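The Year I Learned to Love the Slow Train

I used to be an airport person. I had the clear bag, the slip-on shoes, the whole routine down so well I could get from curb to gate without looking up from my phone. Then last November a flight to Tolilano got canceled while I was standing in the boarding line with a warm pretzel in my hand, and the only other way to get there before my cousin's wedding was an overnight train.

Fourteen hours. I remember reading that on the ticket and laughing out loud (the man behind me did not laugh). The distance is 640 miles, and I kept doing the math in my head, the way you do when you're tired and cross. I could almost drive it faster. I don't like driving at night, though, and my car at that point had a noise. So I paid my money and went to find platform 2.

I want to tell you I fell in love right away, but the first two hours were pretty bad! The heat in my car was stuck on high, a toddler was singing the same four words of a song, and the snack bar had closed before we even left the station. I ate the rest of the pretzel. I read the safety card twice. Somewhere after Grimico we stopped in the dark next to a grain elevator and sat there for so long that people started talking to each other, and I think that's when it got me.

A woman across the aisle had a bag of clementines and just started handing them out. Two students were playing cards and needed a third. By eleven I had lost three games of rummy, heard all about somebody's kitchen remodel, and promised to look up a soup recipe. I have flown more times than I could tell you and I can't remember one single conversation from any of it, apart from the usual "sorry, that's me by the window."

So I came home and did what I always do with a new crush, which is overdo it. Over the next year I took the train everywhere it went and a few places it barely goes. I took it to see my parents. I took it to Zustley for a long weekend, only to find that the station there is a bench and a lamp, and that the town is a two-mile walk up a hill. I had packed heels. Don't pack heels for Zustley.

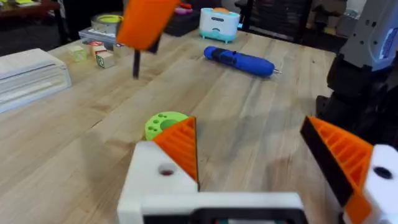 Is a sleeper berth worth the extra money on an overnight trip? It depends on how well you sleep sitting up, and if you've never dozed off on a long bus ride, I'd pay for the bed.

I've tried it both ways now. The first time I booked a berth it cost me $536 round trip, and I complained about it to everyone I know for weeks beforehand. Then I got in, pulled the little blind down, stretched my legs all the way out and felt like a duchess. Breakfast came on a tray. The eggs were so-so but the coffee was hot, and I drank it in my pajamas watching somebody's cows go by, and I quit complaining right there. Going coach saves a lot, and on a trip that ends by midnight I'd never bother with anything else. But if there's a sunrise on the schedule, I want to be lying down for most of what comes before it.

A few other things I've picked up, mostly by getting them wrong. Bring your own food, and more of it than you think, and make some of it the kind you can share. Wear layers, since I have yet to ride in a car that was the right temperature. Sit on the left side if you're heading down to Sfeir, or you'll spend the whole river stretch looking at a rock wall while the people across from you go "oooh." Take a real book. The signal drops out for long stretches and you'll be glad of it, or at least you'll finish the book.

And leave slack on the other end! This is the big one. My worst delay so far was a freight train broken down ahead of us, and I got in long past dinner to a very cold plate of lasagna and a sister who had stopped answering my texts. If you have to be somewhere at two, don't take the train that gets in at one. Take the one the night before and go have a slow breakfast.

My friends think I've gone a little strange about all this. One of them asked what I even do for that many hours, and I had trouble answering her. I look out the window a lot. You see the backs of things from a train, the clotheslines and the above-ground pools and the dogs who've clearly been waiting all day to bark at you. I write postcards and forget to mail them. On my last trip I knitted most of a hat, which I then left in the seat pocket, so if you were in car 31 of the morning train out of Grimico and you found something green and lumpy, please keep it.

I did make the wedding, by the way. I got in at seven in the morning with clementine peel in my coat pocket and my hair flat on one side, and there was plenty of time for a shower. My cousin had booked me a flight home as a thank-you for coming. I used it, and the whole way back I had the middle seat.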